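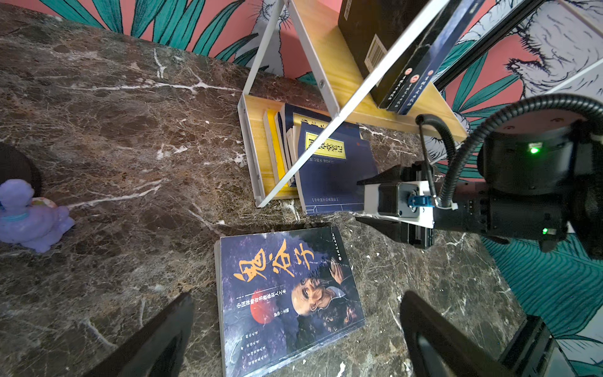

生活整理学入門 第11回 配布ノート
「小さな棚と、そこに入りきらない本」

先週の続きです。前回は食器棚で時間を使い切ってしまって、最後のほうは早口でごめんなさい。今日は本だけ、しかも卓上の小さな棚だけをやります。大きい本棚の話は6月の実習にまわしますので、壁一面の本棚が気になっている人はもう少しお待ちを!

1. まず、どこから手をつけるか

片づけの授業をしていると、みんな最初に棚を見るんですよね。何段あるか、何冊入るか。気持ちはわかります。私も学生のころ、棚ばかり買っていました(引っ越しのたびに処分して、またすぐ買う。いま思うともったいない)。でも卓上で本を扱うときは、先に机の面を見てください。天板の上に、本のための空き地がどれだけあるか。棚から出した本はいったん必ずどこかに置かれます。その場所がないまま始めると、途中で床に置き、踏み、角が折れます。私は折りました。

Rochelle Tillmanさんの講義録に「仮置き場」という言い方が出てきます。英語だと holding spot だったかな。訳語は私が勝手につけたものなので、レポートに書くときは「授業では仮置き場と呼んだ」としてください。

仮置き場の決め方
・棚の手前、利き手の側に取る
・開いた本が一冊、余裕をもって置ける広さにする
・飲み物は先にどける(これは毎年言っています)

2. 出す、混ぜる、選ぶ

本を選び直すときは、いったん山にするのがいちばん早いです。並んだままだと背表紙しか見えなくて、「ある」ことに安心してしまう。山にすると表紙が見えます。表紙が見えると、ああこれ読みかけだった、と思い出す。思い出したら、もう半分終わったようなものです。

ただし山は小さく。私の自宅の本は、去年数えたら全部で2,098冊ありました。これを一度に出したら寝る場所がなくなります(一度やりかけて、夫に止められました)。卓上の棚なら、せいぜい片手で数えられるくらいずつ。Bălanの公民館で講座をしたときは、張り切った参加者が300冊を会議机に積んでしまって、その日は積んだだけで終わりました。楽しかったですけどね。

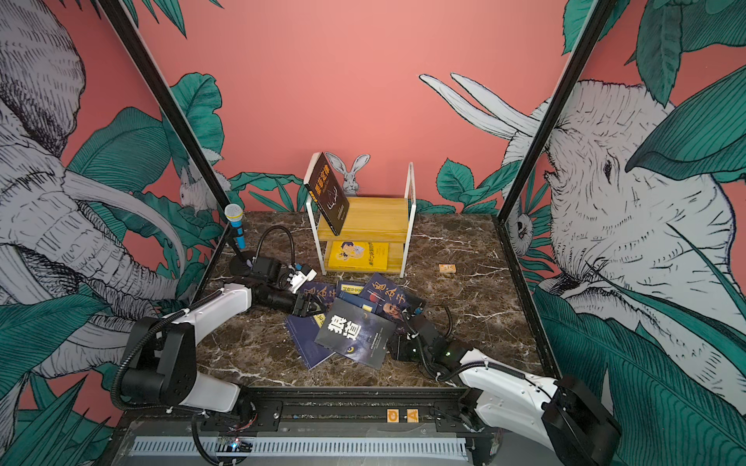 山から選ぶときの順番は、上にある本からで構いません。深く考えないで、手に触れたものから「棚の上段」「棚の下段」「よそへ行く」のどれかに決めていきます。迷ったら下段。あとで動かせます。例として、黒い表紙に白い大きな文字で『狼道』と書かれた一冊が山のいちばん上に斜めに載っていますから、まずこれを決める。奥の棚を見ると、上の板には『墨菲定律』が立てかけてあって、下の板には黄色い本が平らに寝ています。どちらの置き方も正解で、立てかけた本は表紙の題名が読めるし、寝かせた本は倒れようがない。私は、いま読んでいる本は表紙を見せる派です。手が伸びる率がぜんぜん違います!

ちなみに『墨菲定律』は日本語でいう「マーフィーの法則」です。片づけた直後に限ってその本が要る、というあれですね。

3. 本を立てるか、寝かせるか

ここは毎回質問が多いので、少し長めに。

立てる場合。本は隣の本に支えられて立っています。だから冊数が減ると倒れはじめる。少し傾くくらいなら見た目にも味があっていいのですが、ずっと斜めのままだと背が歪みます。薄い本ばかりの段は特に弱いです。端に厚めの本を一冊置くか、ブックエンドを使ってください。Skonanoのブックエンドを教室に置いておきますので、試したい人はどうぞ。一組しかないので順番に。

寝かせる場合。重ねるなら大きい本を下、小さい本を上。これだけです。ただ、下の本は確実に読まなくなります。経験上、三冊目から下は「無い」のと同じ。寝かせるのは辞書や写真集のように重いもの、あるいは今週中に読み終える一冊、と私は決めています。

Horațiu Furtunăさんはこの点で私と意見が合わなくて、彼は全部寝かせる派です。文庫本まで寝かせる。読みたい本を抜くときに上の本を毎回どかすので、そのつど全部の表紙に目が行くのがいいんだそうです。なるほどと思って一週間まねしてみましたが、私には向きませんでした。面倒くさがりなので。皆さんはどちらでも、自分で試してから決めてください。

4. 背の色でそろえる?

見た目を優先するなら色ぞろえは効果があります。紺や黒の背が多い人は、黄色や白を一冊はさむと探すときの目印になります。逆に、似た色の本ばかり続けて並べると、本当に見つからない。私はPenholmの古書店で買った紺色の随筆集を、自分の棚で三日探したことがあります。目の前にありました。

シリーズものは色より巻数を優先で。ここを崩すと後で泣きます。

5. 棚のまわりに置くもの

卓上の棚は、まわりの小物まで含めてひとつの場所だと考えてください。ペン立て、時計、人形、マイク、何があってもいいのですが、本を抜き出す方向にだけは置かない。抜いた手が当たるからです。横か、後ろ。置物が好きな人は棚の左右どちらか片側に寄せると、反対側が仮置き場として使えます。

それから、段の高さ。本を入れたあと、上に指が一本入るくらいの隙間を残してください。ぎゅうぎゅうだと抜くときに背の上端を引っかけることになって、そこから傷みます。本を抜くときは背の真ん中をつまむ。両隣を少し奥へ押してからつまむと楽です。これは来週、実際にやってもらいます。

6. 宿題

自宅か寮の机にある本を、種類を問わず全部いったん山にして、上段・下段・よそへ行く、の三つに分けてください。棚がない人は箱でも窓辺でもかまいません。分ける前と後の写真を一枚ずつ、それに短い感想を添えて提出。感想は「疲れた」だけでも受け取りますが、何に迷ったかを書いてくれると私がうれしいです。

参考になるのは教科書66ページの図と、Mallton図書室の入口にある新着棚です。あの新着棚、担当の方の置き方がとても上手なので、通りがかりにぜひ見てください。上の段と下の段で何を変えているか、来週の最初に何人かに聞きます。

次回は文房具の引き出しです。引き出しの中身を入れたまま持ってこられる人は、こぼれないように布で包んで持ってきてください。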